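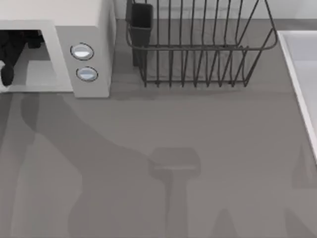 Unit 4: Measuring and Specifying Curtains

Course tutor: Gobnait Fitzgerald
Workroom sessions: Friday, Rustad Room

Scope of this unit

Students will learn to measure a window for lined curtains, to calculate fabric quantities and to complete the order form used in the workroom. Hand sewing of headings is covered in Unit 5.

1. Taking measurements

Use a steel tape. Cloth tapes stretch with use and are not accepted for assessed work. All measurements are recorded in millimetres, width before drop.

Measure the track or pole, not the window. If no track has been fitted, agree its position with the client and mark it lightly in pencil before measuring. Width is taken between the ends of the track, or between the finials of a pole. Any overlap at the centre is added separately.

Drop is taken at the left, centre and right. Floors in older houses are seldom level, and for floor-length curtains the shortest of the three figures is used, less 10 mm for clearance. Sill-length curtains inside a recess follow the same rule.

2. Fullness

Fullness is the ratio of flat fabric to finished width. Pencil pleat normally requires 2 times the track width. Heavier cloths such as the Prutareck wool may be made with less, but the tutor should be consulted first.

3. Pattern repeat

Each cut length must be rounded up to a whole number of repeats. Hems and heading allowance are added to the drop before rounding - a frequent source of error in last year's assignments. The Wilach printed linen is supplied with a half-drop repeat and needs separate treatment (see the supplementary sheet by Rosângela Honorato).

4. Linings

Linings are cut without pattern allowance. Interlining is specified for north-facing rooms and for bay windows.

Assignment

Complete an order form for the Skadden bay window, using the survey notes provided. Show all working. The assignment carries 20 marks and is to be handed to Fiifi Mensah in the workroom office by the end of January.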